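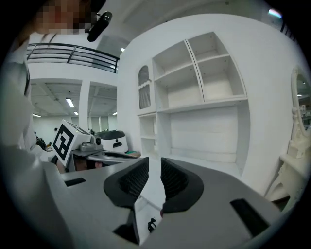

Progress Report to the Bradusitz Fund
Multham Community Workroom: Shelving and Storage Fit-out
Reporting period: to the end of April

1. Purpose of this report

This report sets out progress on the storage fit-out at the Multham workroom, as required under the funding agreement. It covers work completed during the period, expenditure to date, matters that have caused delay, and the work still to be done.

2. Background

The workroom is a bright, white-painted space with a mezzanine level, used during the day for practical sessions and in the evening by local groups. Before the grant, materials were kept in stacked cartons under the mezzanine. Sessions regularly started late while items were found and carried out, and the two bays below the railing could not be used for their intended purpose.

The application sought funds for a permanent storage wall, improved lighting and a written system for putting things away. Heso was engaged as joinery contractor following three written quotations.

3. Work completed

The storage wall has been installed. It is a large white unit built into the wall, with three open compartments at the top and a large open recess below. A narrow arched cabinet with a lattice-patterned panel stands on the left side, with a small open shelf beneath it. The arched cabinet was retained in the design at the request of the evening groups, who wanted one place for items that should not be left on open shelves.

The fluorescent ceiling lights have been checked and cleaned, and two tubes were replaced. No change to the wiring was needed.

The contents of the old cartons have been sorted. The sorting produced a stock list of 344 items, which is now held in the office and will be updated at the end of each term. Damaged or duplicate goods were set aside, and up to 60 of these will be offered to neighbouring centres before anything is thrown out.

4. Expenditure

Joinery and installation by Heso were invoiced in two parts and have been paid in full. Minor purchases, including labels, storage tubs and replacement tubes, came to $2232. This amount is within the allocation for consumables. Receipts are attached to the financial statement supplied separately.

No funds have been moved between budget lines, and none are requested to be moved.

5. Delays and variations

Installation began later than planned. The wall was found to be slightly out of square at the right-hand end, and Botha, who supplied the panels, had to recut one of them. The cost was met by the supplier. Sessions were held in the adjoining room while this was done - a smaller space, and not a popular one - and attendance fell for that part of the term.

One variation was approved. The lower recess had been drawn with a fixed middle shelf. This was left out so that folding tables can be stored upright.

6. Use of the room

Packing up now takes 15 minutes at the end of a session. Session leaders have been asked to keep the upper compartments for light goods only, and a step stool has been ordered. Some groups still leave materials on the benches overnight. A reminder has been placed in the booking form and the matter will be raised again at the next users' meeting.

7. Remaining work

The following items are outstanding:

Labels for the three upper compartments
Delivery of the step stool
Touch-up painting at the right-hand end of the unit
Transfer of surplus goods to other centres
Final inspection with Heso under the defects clause

All are expected to be finished before the winter program begins. A final report and acquittal will be submitted once the inspection has been signed off.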